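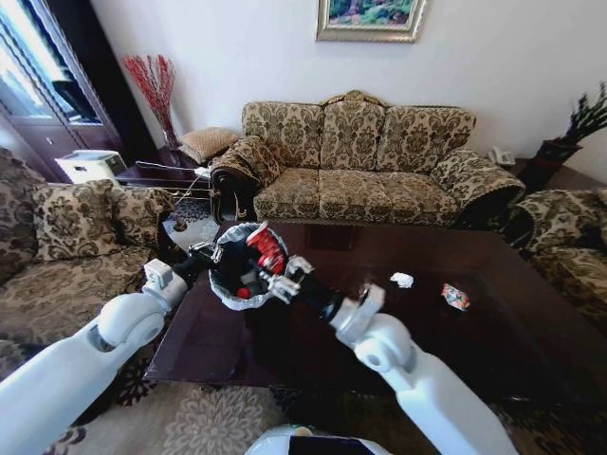

How often should a short-term rental get a full safety walk-through?
Twice a year at the least, and again after any work that touches wiring, gas or stairs. A cleaning between guests doesn't count as an inspection, whatever the management software calls it.

Spring walk-through, Skelter House, upper and lower units
Done in May, between the morning checkout and the 4 p.m. check-in. Marks used: OK, FIX, or ASK. ASK means I was told something and don't believe it yet.

ENTRY AND STAIRS

Front door opens from inside without a key – OK
The last owner had a double-keyed deadbolt. It's gone. Leave it gone.

Exterior light over the steps – FIX
Comes on when it feels like it. The listing says "motion-activated." I walked under it several times and it stayed dark.

Handrail, outside steps – FIX
Moves when you lean on it. The note from last fall says "tightened." Either it wasn't or the wood won't hold a screw anymore. Replace the bottom post.

Handrail, inside stairs – OK

House number readable from the street – OK
Trim the hedge before it's an issue.

SMOKE AND CARBON MONOXIDE

Smoke alarm in each bedroom – OK upper, FIX lower
The back bedroom downstairs has a mounting plate and no alarm on it. The turnover sheet shows this item checked after every stay. Somebody is checking boxes from the hallway.

Alarm outside the bedrooms, both floors – OK
Pressed the button on each one. Loud.

Manufacture dates – ASK
Upstairs hall alarm has paint over the label. I was told it was new when the Mima system went in. I'd like to see a receipt, or just buy another one.

Carbon monoxide alarm near the furnace – OK

Mima dashboard shows all alarms online – ASK
It also shows the missing bedroom alarm online. Until Mima explains that, the dashboard is not evidence of anything and should not be used to sign off this section.

KITCHEN

Extinguisher mounted, gauge in the green – OK upper, FIX lower
The lower one is under the sink behind the dish soap. Mount it by the door where a guest will see it.

Range anti-tip bracket – FIX
Opened the oven door and pushed down lightly. The back feet lifted. No bracket on the wall that I could find.

Outlets near the sink trip and reset – OK

Range hood filter – FIX
Greasy enough to write in. "Deep cleaned" on the invoice. I'd question the invoice.

LIVING ROOMS

Walking path to the exit clear – OK

Extension cords – FIX
One runs under the rug to the floor lamp in the lower unit. Take it out and move the lamp.

Furniture anchored – OK bookcase, FIX television stand
The strap on the stand is attached to the stand. The other end is attached to nothing.

Space heater – ASK
Found a Pal heater in the closet. It isn't on the inventory and the cord feels stiff. If a guest left it, get rid of it. If we bought it, I'd still get rid of it.

Window latches – OK

BATHROOMS

Hot water at the tap – FIX
Too hot to hold a hand under, both units. Turn the heater down and test again the next day. The dial on the tank has no numbers on it, so use a thermometer.

Non-slip surface in tub – OK

Grab bar, lower unit – FIX
It's a Lova suction bar. The package says it holds. It came off in my hand on the second pull. Put in a screwed one or take "grab bar" out of the listing.

Outlet by the mirror – OK

BASEMENT AND UTILITY

Electrical panel clear in front – FIX
Folding chairs stacked against it again.

Breakers labeled – ASK
Two of them say "spare" and both are on. Have the electrician find out what they feed.

Dryer vent – FIX
Plastic hose. Swap for rigid metal and clean the run to the outside wall.

Shutoff tags on gas and water – OK

COSTS AND FOLLOW-UP

The contractor's estimate for everything marked FIX is $3,542. I have gone through it line by line and the handrail appears on it under 2 different headings, so it goes back before anyone approves it. The alarm, the anti-tip bracket and the handrail – those 3 don't wait for the revised number. No check-ins to the lower unit until the bedroom alarm is up and has been tested by a person standing under it.

Recheck everything marked ASK before the next booking. Verbal answers stay ASK.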